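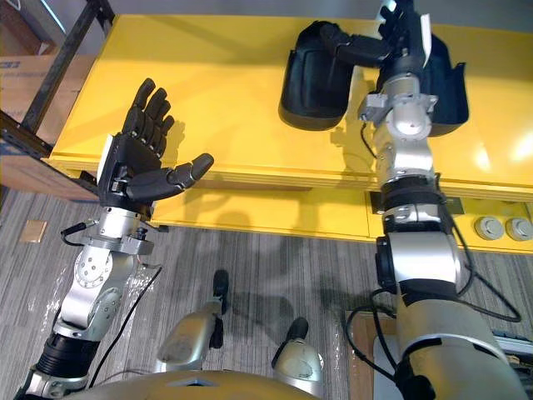 Home | Modules | Handouts | Reading list | Contact

We use cookies to remember your handout settings. Accept | Manage

Reading time: 2 minutes

Furniture and Surfaces, Unit 9: High-gloss table tops

1. Terms

Gloss is the share of light a surface reflects in the mirror direction. A matte top scatters most of the light that reaches it. A glossy top sends much of it back at one angle, so lamps and windows show as bright patches. Color and gloss are separate properties. A yellow top can be matte or glossy with the same pigment.

2. Shadows and reflections

A shadow stays where the light is blocked. A reflection shifts when the viewer moves. On a yellow top both can fall in the same place, and beginners often record one as the other. Check by moving your head sideways and noting which mark stays put.

Dark objects on yellow give high contrast at the edge. Curved or scalloped rims cast uneven shadows, which makes the true outline hard to trace from overhead. Take the outline from two heights.

3. Floor below the table

Striped carpet gives a useful straight reference for table alignment. Sight down one edge of the top and compare it with the nearest stripe. Gray carpet reflects little color upward, so it has a small effect on readings taken at the table edge.

4. Wear

Gloss drops first where items are slid. Set items down and lift them off. Wipe with a damp soft cloth, then a dry one. Do not use scouring powder. Fine scratches are easiest to find with a low lamp held to one side.

5. Survey exercise

The Corkwood survey recorded 1,539 table tops, of which 1,072 were glossy. The Boateng sheet lists 31 of these for repeat readings in October. For each one:

- note the top color and the floor covering
- take gloss readings at the center and at each corner
- sketch shadows and reflections in separate layers
- record the lamp height

Work out the glossy share of the full survey to one decimal place. Use the Revel form for readings. Older Kultport forms have no column for floor covering and will be returned.

Handout revised 02/03/2022

Previous unit | Next unit | Back to top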